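Vostwood Children's Hospital Study Finds Kitchen Burns in Young Children Peak in the Hour Before Dinner

VOSTWOOD – Young children treated for scald burns at Vostwood Children's Hospital were hurt more often in the hour before the evening meal than at any other time of day, according to a new review of patient records released Friday by the hospital's injury prevention team.

The review looked at the records of 528 children under the age of six who came through the emergency department with burns from hot drinks, soup, cooking water or steam. Of every 100 children in the group, 38 were hurt between five and six in the evening, when many parents are home from work, somebody is hungry, and the smallest members of the family would very much like to be picked up.

"Every one of us on this team has cooked dinner with a toddler wrapped around one leg, so please don't read this as a scolding," said Prasanna Paul, a pediatric burn nurse who led the review. "We meet wonderful, careful parents on what is usually one of the worst evenings of their lives, and most of them tell us they had only turned around for a moment to get the salt or answer the door. What we wanted was to be able to tell families when to be a little extra watchful, and now we feel we can."

The work was paid for by a grant from the Ó Flaithearta Family Fund, which has supported the hospital's burn unit for many years and which also helps pay for the family rooms on the unit, where parents can sleep close to a child who has to stay overnight.

What the records showed

Hot drinks were the leading cause of burns in the group, followed by soup and noodles, and then by water or other liquids from a pot on the stove. Children between one and two years old made up the largest share of patients. That is the age when a child can reach the edge of a counter or pull on a tablecloth but has no way yet of knowing what is up there.

Most of the children went home the same day with a dressing and a follow-up appointment. Roughly 4 in 100 needed a skin graft, and those children stayed in the hospital much longer than the rest and often came back for further care as they grew.

The team also read through the notes that nurses and doctors had written down at the bedside, a slow job that took most of the winter. Those notes mentioned cups left near the edge of a table, handles that stuck out past the stove, and bowls carried over a child playing on the floor. Quite a few mentioned an older brother or sister who was trying to be helpful, and the team would like those brothers and sisters to know that they are not in any trouble. 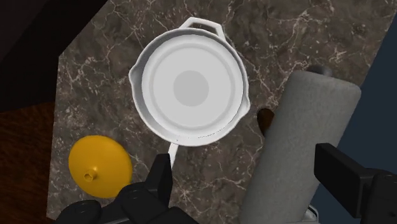 Advice for families

The team has put its advice on a single sheet that fits on a refrigerator door. It suggests that parents and grandparents:

Cook on the back burners when they can, and turn handles toward the wall.

Set hot drinks and pans well back from the edge of the counter or table, and skip the tablecloth until the children are older.

Put the baby down before picking up anything hot, even if the baby has strong opinions about it.

Pick a spot in the kitchen, a few steps from the stove, where little ones can play with their own bowls and spoons while dinner is being made.

Let soup and noodles that have been in the microwave stand for a while, then stir and test them before serving.

If a child is burned, cool the burn under cool running water for 20 minutes, take off wet clothing that isn't stuck to the skin, and get medical help. Call 911 right away for a large burn or for any burn to the face. Ice, butter and toothpaste should be kept away from the skin.

Free classes begin in March

Starting in March, the hospital will offer free evening classes on kitchen safety at two places, the Vivarero Community Center and the Skerel Branch Library. Each class runs a little under an hour, children are very welcome, and there will be a light supper (cold sandwiches, the nurses would like it known). Families can sign up at the hospital's front desk or by calling the injury prevention office. The refrigerator sheet is available in English and Spanish, and day care centers, churches and doctors' offices are invited to ask for as many copies as they can use.

"If you come to a class and all you do is eat a sandwich and move your coffee cup when you get home, we'll be delighted," Paul said.

The team plans to carry on its review with school-age children next, and hopes to hear from other hospitals in the region that would like to share what they have learned.

About Vostwood Children's Hospital

Vostwood Children's Hospital cares for children from birth through age 18 and is home to a pediatric burn unit, an emergency department open day and night, and an injury prevention team that works with families, schools and child care providers. Reporters who would like to speak with Prasanna Paul or visit one of the March classes may contact the hospital's press office.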